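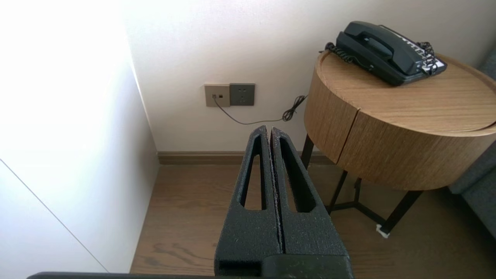 Fodwood Interior Corner Filler

Low-sheen acrylic gap filler for wall, ceiling and skirting joints

Product code FW-400
Size: 400 g cartridge
Colour: White (paintable)
Sold singly or in cartons of 13

Overview

Fodwood Interior Corner Filler is a water-based acrylic for closing gaps where two surfaces meet indoors. Use it where walls join at an inside corner, under cornices, along skirting boards and around door architraves. It stays slightly flexible after curing, so small seasonal movement in the framing shouldn't reopen the joint.

It is not a structural adhesive and is not for wet areas. For showers, splashbacks and laundry tubs, see Fodwood Wet Seal.

Suitable surfaces

Plasterboard, set plaster, fibre cement, primed MDF, dressed timber and previously painted masonry. Bare timber should be primed first. Don't apply over silicone. Paint won't hold on the old residue and neither will the filler.

Application

Cut the nozzle on an angle to suit the gap. Brush out dust and flaking paint. Run a steady bead along the joint, then smooth it with a damp finger or a filling tool within 13 minutes. Wipe off the excess with a damp cloth before it skins.

Gaps wider than 10 mm need backing rod, or two passes with a full day between them. In a room corner, start at the ceiling and work down. If the cornice joint is being done as well, do that first and let it skin.

Touch dry in 25 minutes at 23 degrees and moderate humidity. Leave overnight before painting with water-based paint, and longer under enamel. Cold rooms slow it down a lot. Do not apply below 5 degrees.

Coverage

One cartridge fills 25 metres of joint at a 3 mm bead. Most bedrooms take one cartridge for the corners and cornice, with a bit left over for the skirtings.

Clean-up and storage

Water while wet, scraper once cured. Store upright, out of the sun, and don't let it freeze. A part-used cartridge will keep for a few weeks with the nozzle capped.

Customer comments

"Did the whole hallway and you can't pick the joins. Nozzle could be stiffer." Puspita S.

"Shrinks a little on the wide gaps, as it says. Second coat fixed it." Emiliano B.

Ordering

Stocked at our Jedham counter and at Wosby. Cartons are usually on the shelf. For pallet quantities, or site delivery on orders over $2000, speak to Estrella Tovar in trade sales.

The Antique White version is out of stock until July. Back orders are being taken.

Safety data sheet available at the counter or by email.

Page updated May 25, 2023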